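4. The Practice Table at Brullard

4.1 Why a practice table

Before any arm was put on the packing line at Brullard, the people who would share the line with it spent time at a table where nothing was at stake. We think this was the best decision of the whole Birorlow project, and we would make it again tomorrow. The packing crew at the Humville site sort small parts into trays by hand, all shift long, and most of them had never stood next to a robot arm. What they wanted to know was simple. Where does it reach? How does it hold things? What do I do when it gets one wrong?

The task we picked has the same shape as their own work, with everything difficult taken out. Three cubes (red, blue and green) have to go into a wicker basket on a table covered with a white cloth. Anyone can tell whether a cube is in the basket or on the cloth, so the talk at the table was hardly ever about parts or part numbers. It was about the arm and about the job, and the crew had a lot to say on both!

Part of what they learned was to read the arm when it is not holding anything. With the fingers open above the basket, two cubes inside and one still out on the cloth, an operator has to decide whether to let it carry on or step in. Early on, people stepped in nearly every time. Later they waited, watched the fingers, and called out what they expected next. 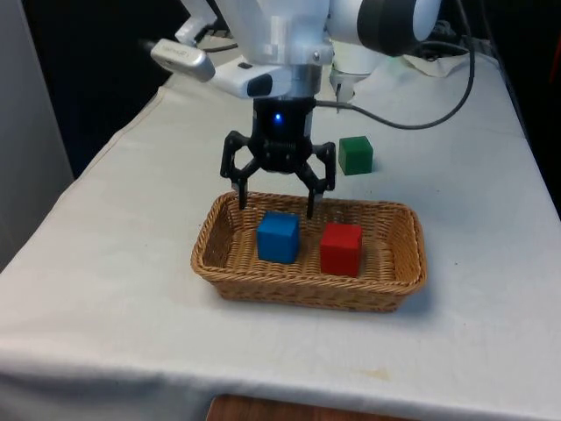

4.2 What the crew took over

We had planned for our own team to run the sessions and for the crew to watch. That plan lasted one session. The packers asked to set the cubes out themselves, and once they did, they began putting them in places we would not have thought of: close together, right up by the far edge, turned a little. They know from years of tray work which positions are awkward for a hand, and they were curious whether the same ones are awkward for a gripper. Some were and some were not, and that comparison turned into the most useful conversation we had with them.

It also changed how we wrote the job description. In the first draft the operator's duty was to "monitor" the arm. After the sessions the word was dropped, and the duties now read: set out the work, check the grip, correct the placement, and note what was corrected. The crew wrote the last of these themselves. In all, 73 people took part, and the notes they kept are far better than the form we had given them -- several wrote on the back when the lines ran out.

Checking the grip got more attention than anything else. A packer who feels a part slip simply squeezes harder and carries on without thinking about it. Beside the arm, that same person has to judge by eye whether the fingers have closed on the cube in a good place, as in Figure 3. Many told us this was tiring in a new way. Their hands were rested at the end of a session and their eyes were not. We have since shortened the turns at the table, and the same shorter turns will be used on the line.
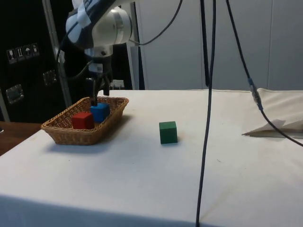 Figure 3. Gripper closed on the blue cube inside the basket, with the red cube beside it and the green cube on the cloth.

The crew were also frank about what they stood to lose. Sorting by hand leaves room to talk, and two people can help each other through a slow hour. An operator at an arm usually works alone. After the Klinhom trial, where this complaint came up too late to act on, we were glad to hear it early. The line layout was redrawn so that neighboring stations face each other, and experienced packers now take turns as a second pair of eyes across 3 stations.

4.3 Setting out the work

Setting out sounds like the smallest of the duties, and we had almost left it out of the training. The crew showed us how much is in it. Basket to one side, cubes out on the cloth, and then a choice about spacing: the blue cube almost touching the red one asks for something quite different from the green cube with a gap beside it. People who had spent a few turns on this could explain to a newcomer why they had left the space they had, in their own words and with real pleasure.
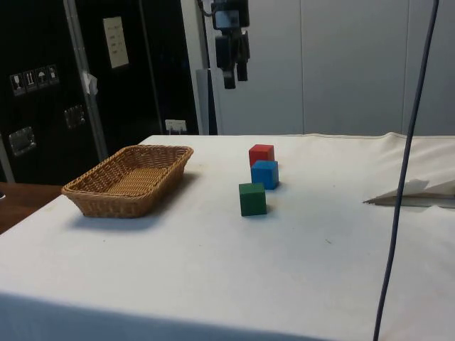 4.4 Carrying the habits to the line

The line itself opened in December with the new duties in place. Two habits from the table came along without any prompting from us. Operators say aloud what they are about to correct before they reach in, and they hand over at the end of a turn by naming the last thing that went wrong. Supervisors had asked for a written handover, and they now keep both. Pay grades were reviewed at the same time, and the setting-out duty was counted as skilled work. The crew had argued for this from the start, and after what we saw at the table we fully agree with them.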